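Glaze notebook, Sastargate workshop
2020-07-18

Opened the Dodow this morning, still too warm to touch the bottom shelf so left that till after coffee. Top two shelves mostly fine. Bottom shelf is where the trouble is, same as in March.

Tile 141 (the ash white, thin coat): good. Smooth, slight blue where it pooled in the stamp. Keep as is. Copy recipe to the wall card, the old card has the whiting wrong.

Tile 191 (same base, Hemar frit swapped in for the old one): crawled off both edges. Bare clay showing along the rim, beads of glaze hanging underneath. One bead stuck to the shelf, came off with the scraper and took a flake of kiln wash with it. Need to rewash that shelf before anyone loads it. I'd blame the coat, it was thick and I dipped it twice because the first dip looked streaky. But the thin side crawled too, so not only that. Dust on the bisque? Did I sponge these? Not written down. Write it down next time!!

Batch was 400 g dry. Sieved once. Should of been twice, there were lumps on the mesh and I pushed them through with the brush.

Plan for the rerun:
- 4 tiles, all from the Walczak buff, all sponged, left overnight before dipping
- one dip each, count of three
- two with the clay in the base raised a bit, two without
- mark the backs with oxide, pencil burns off and then we're all guessing again

If the raised clay makes it worse, it's shrinkage in the raw coat and I should be calcining part of the clay instead. Look at the dried tiles BEFORE firing this time. If there are cracks in the powder then there's the answer and no need to waste the shelf space.

Cone pack: bottom one further over than the top. Not by much, but enough to matter for the matte. The matte bowls on the bottom came out half shiny, kind of nice, not what was asked for. Put the matte stuff up top from now on. Also the lower peep plug is chipped and doesn't seat right, no idea if that has anything to do with it. New plug on the order list.

Cooling: left the damper shut whole night. Previous log says it was opened a crack at the end. Could explain the difference in the surface between the two firings, crystals had longer to grow. Try it both ways once the crawling is sorted, not at the same time or we learn nothing.

Iron red: still brown. Leaving it.

Bucket notes. Clear has settled hard, needs a proper stir from the bottom, drill mixer not the stick. Tenmoku bucket low, mix more next week. Lids: please put them back on teh right buckets, there was a crust of celadon in the clear.

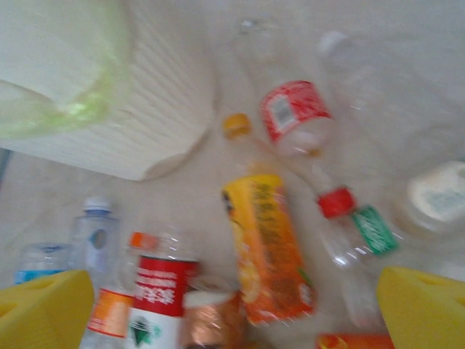

Drinks pile, pale green plastic at upper left.

Afternoon: bottom shelf out. Two mugs fused at the handles, ground them apart, one is saveable. Shelf scraped and first coat of wash on. Second coat tomorrow, then dry it slow before it goes back in.

To order: kiln wash, peep plug, another bag of buff, finer mesh for the small sieve.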